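生活材料論 配布資料 第6回
清掃用具の材料と保管(スポンジ類)
担当:Pei-shan Chuang
教室:206

6.1 前回の補足

前回の床材の項で、汚れを「固着しているもの」と「載っているだけのもの」に分けた。紙片や塗膜片のような乾いた小片は後者に属し、先に掃き取る。水を含ませたスポンジを最初に当てると、小片が気孔に入り、次に拭く面へ運ばれる。硬い小片であれば擦り傷の原因にもなる。

石目調の床では、白い筋の多い柄の上にある白い小片は見落としやすい。点検時は視線を低くし、柄と小片の影の有無を見分ける。柄には影がつかない。演習の記録用紙には「掃き取り前」「掃き取り後」の欄を分けてあるので、両方を記入すること。

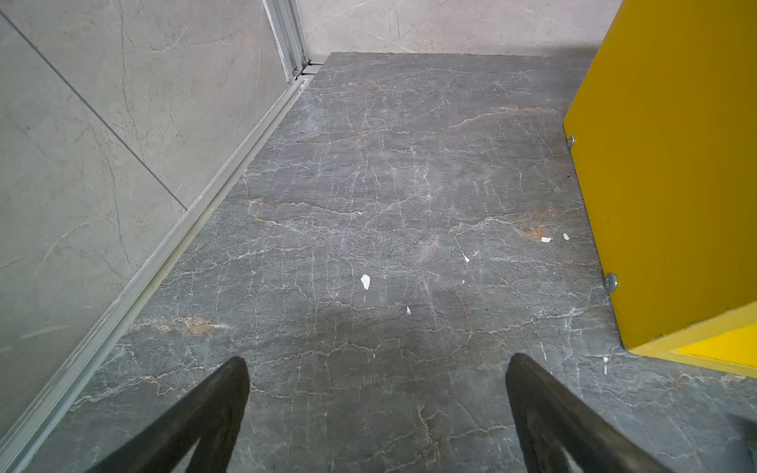

掃き取りの後に湿式の作業へ移る。ここで使う道具の中心がスポンジである。以下、材料ごとに性質を整理する。

6.2 スポンジの材料

セルロース
パルプを主原料とする再生セルロースの多孔質体。製造時に芒硝などの結晶を混ぜ、後で溶かし出すことによって気孔をつくる。このため気孔の大きさは不揃いになる。親水性が高く、吸水量が大きい。乾燥すると収縮して硬くなるが、吸水すれば軟らかさが戻る。乾いて硬い状態で強く折り曲げると、縁から裂けることがある。
主な用途:水分の拭き取り、平滑な面の水拭き。

ポリウレタンフォーム
発泡によって気泡を形成した合成樹脂。気泡の細かさと硬さは配合で調整できる。セルロースに比べて吸水性は低く、泡立ちと水切れがよい。光と熱で黄変し、加水分解が進むと表面が粉状に崩れる。塩素系漂白剤への浸漬は劣化を早めるため、製品の表示に従う。
主な用途:洗剤を用いる洗浄。

不織布たわし付き(複合型)
フォームの片面に研磨性のある不織布を貼り合わせたもの。不織布はナイロンなどの繊維を樹脂で固定し、研磨粒子を含む場合がある。フォームと不織布では寿命が異なり、接着面から先に剥がれる例も多い。波形に裁断した製品は縁が溝に沿いやすい。
主な用途:こびりつきの除去。塗装面、樹脂面、鏡面には原則として使用しない。

注:色は材料を示す規格になっていない。黄色であればウレタン、青であればセルロースという対応は成り立たず、同じ色でも材料が異なることがある。識別は断面の気孔、手触り、乾燥時の硬さによる。

6.3 吸水率の測定

測定は次の式による。

吸水率(%)=(吸水後の質量 − 乾燥時の質量)÷ 乾燥時の質量 × 100

計算例:乾燥時の質量が35 gの試験片を水に浸し、引き上げて所定時間つるした後の質量が350 gであった場合、吸水率は900 %となる。

つるす時間を決めずに測定すると、滴下分の差がそのまま誤差になる。班ごとに時間を変えないこと。また、乾燥時の質量は恒量に達したことを確かめてから記録する。表面が乾いていても内部に水分が残っていることがあり、その場合は分母が大きくなって吸水率が低く出る。

6.4 保管棚の区分

保管の基本は、用途の異なるスポンジを同じ面で接触させないことである。研磨面をもつものと平滑面用のものを重ねると、粒子や汚れが移る。開放型の棚を使う場合は段を区分の単位とし、同じ段の中では間隔をとって一列に並べる。 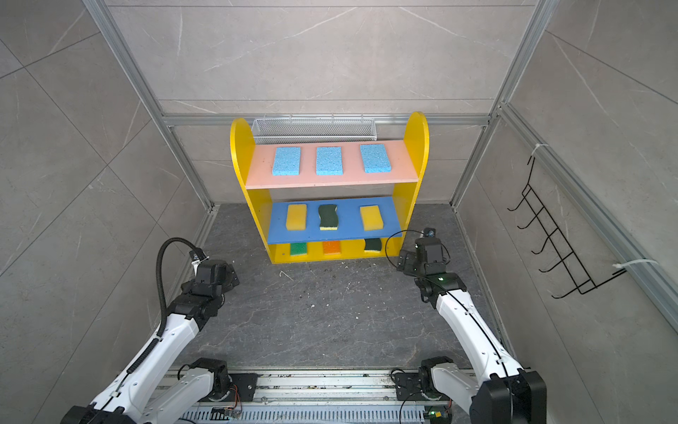
段ごとの割り当ては、使用頻度と取り違えた場合の損失から決める。平滑面用のセルロースは取り違えの損失が大きいので、単独の段を与えるのがよい。演習棚では桃色の上段が水色のセルロース3個だけの列になっており、この条件を満たす。一方、青い中段は黄色のスポンジ2個の間に、濃緑の研磨面を上にした波形のものが入っている。研磨の有無で分けるという基準から見ると、中段は混在と判定される。下段にも緑、橙、濃緑と色の異なるものが並ぶが、青い棚板の陰になる部分があり、上から見ただけでは種類を確認しにくい。下段を割り当てる場合は、棚の手前に表示を付ける。

並べ替えの案を作るときは、次の点を図に書き入れる。
・各段の用途区分
・研磨面の向き
・隣り合うスポンジの間隔
・下段の表示位置

間隔には決まった値を設けない。持ち上げるときに隣のものへ触れないことを目安とし、実際に出し入れして決める。列の端だけ前後にずれていると、見かけの間隔と取り出しに使える間隔が一致しなくなる。正面図に加えて平面図も描くこと。

6.5 乾燥と置き方

湿ったスポンジを平らな台に置くと、下面は空気に触れず、乾燥が遅れる。上面から先に乾くため、厚さ方向に水分の偏りが生じる。セルロースは乾燥に伴って縮むので、偏りが大きいと反りとして現れる。使用後は絞ってから立てるか、網状の面に置く。平置きが許されるのは、十分に乾いたものの保管か、作業中の一時置きに限る。

一時置きの位置は台の縁から離し、両側面に指が入る余地を残す。側板や仕切りに密着させると片側からしかつかめず、引きずって取ることになる。長辺の両側を挟んで真上に持ち上げるのが標準の扱いである。

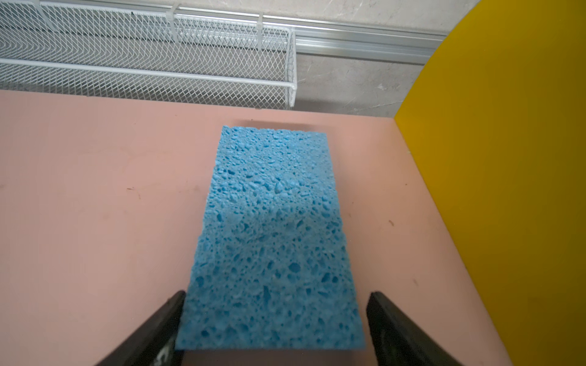
持ち上げる力は変形が戻る範囲にとどめる。吸水したセルロースは軟らかく、強く挟むと水が滴下して台を濡らす。乾いたものは変形が小さいため、同じ力でも滑り方が異なる。演習では両方の状態を扱い、挟んだ位置と落下の有無を記録する。

6.6 交換の判断

交換時期は日数だけで決めない。次のいずれかに該当するものは廃棄または用途変更とする。

(a) 絞っても厚さが戻らない
(b) 表面を指で擦ると粉または小片が出る
(c) 不織布とフォームの接着が端から剥がれている
(d) 洗浄と乾燥の後も臭いが残る

(a)は床など粗い用途への変更が可能である。(b)は拭いた面に小片を残すため、用途変更も行わない。(c)は剥がれが小さければ使用を続けられるが、隙間に汚れが残るので食器類には用いない。(d)は廃棄とする。

用途を変更したものは角を一か所切り落とし、元の段には戻さない。切り落とした角は吸水率の測定に使えるので、材料名を書いた袋に入れて提出してよい。

6.7 課題(金曜日の演習開始時に提出)

1. 家庭または実習室にあるスポンジを二種類選び、材料を推定せよ。根拠として気孔の観察結果を記すこと。
2. 6.4の演習棚について、混在を解消する並べ替え案を正面図と平面図で示せ。棚の段数は変えない。
3. 乾燥時の質量が6.0 g、吸水後の質量が48.0 gの試験片の吸水率を求めよ。
4. 平置きと立て置きで乾燥に差が出る理由を、空気に触れる面積を用いて三行以内で述べよ。

課題2の図は手描きでよい。寸法の記入は不要だが、各段の用途区分が読み取れない図は再提出とする。

次回(第7回)は布とマイクロファイバーを扱う。使い古しの綿布を一枚持参すること。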